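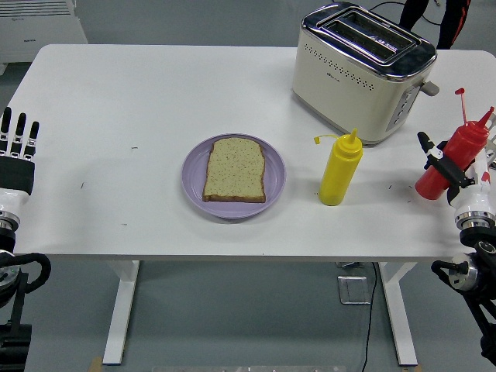 Trusari two-arm kitchen station, reviewed after a season in a staff canteen

We run the canteen at Noseck, with 300 covers on a normal day and a breakfast counter that opens at six. The Trusari went in at the breakfast end in May. It does toast, plates and sauces, and it works with the bread and squeeze bottles we already buy.

The hands are the best part. They hold a soft plastic bottle without crushing it, and they set a slice on a plate the right way round nearly every time. Seeded bread is fine. Very fresh white bread tears, so we stopped giving it that.

Speed is ordinary. Saranya Poojary, who had the toast counter before, is faster by a good margin and always will be at the busy part of the morning. She now does eggs and hot orders, and the line there is shorter than it was. She likes the change of work but misses talking to people while the toast was down. Her hours and pay stayed the same. Two of the early starters had to learn how to restart the arms, and that took 34 minutes of training each, paid.

Cleaning is the weak point. Crumbs get everywhere and the finger joints need wiping by hand after each shift. The small caps on the sauce bottles also get in its way, and someone has to open them first.

Service comes through Fustix. We called 2 times. Ilango Rajan came out the same day for the first one, and the second was settled by phone.

Good for a steady counter with one or two simple items. I would not buy it to cut staff. We still have the same number on shift.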